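Staltthorpe Community Help > Food & Drink > Small Events

How much do I put out for a morning meeting nobody wants to attend?

Posted by dustska80

I've been handed the refreshments for our Sunday residents' meeting, on the grounds that I once brought a slice. The budget is modest and the table is small, white and on carpet, so I'm keen to avoid anything that stains. My thinking so far is fruit, water and a paper cup each.

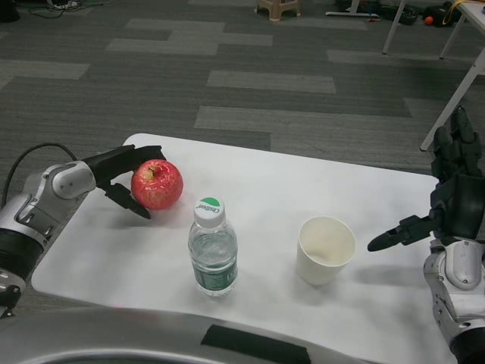
Trial setting: apple, water, cup.

We usually get 18 people. Is one apple per head sensible, or will I be eating crumble until November? And do people need a cup if they've already got a bottle?

3 replies

Ponce_Road_Pam

Half the apples will come home with you. People don't like crunching while someone is talking about drains. Get a dozen, cut most of them up just before you start, and squeeze some lemon over them so they don't go brown. Leave a few whole for the ones who like to put one in their bag for later.

Keep the cups. Someone will want tea, and they'll want it whether or not you've offered it. If you do put an urn on, check that your cups are meant for hot drinks, and stand it on a bench well away from the carpet.

eder2041

just do biscuits

kettle_and_co

Biscuits are the correct answer, but I'll deal with the one that was asked.

If you're supplying small bottles you can skip the cups for water. If you'd like less rubbish, go the other way: a couple of big jugs, cups beside them, and a marker so people can write their names on. They'll still lose them, but now you'll know who to blame.

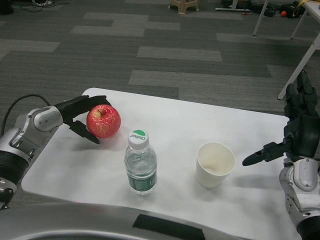

Apple at the left, bottle in the middle, cup at the right.

I'd keep that order and run it as a line, food first and drinks last, so everyone has a hand free until the end. Put the bin past the cups where it can be seen. Our hall's was behind a door for years, and the windowsills suffered.

Also, grab paper towel. You said carpet.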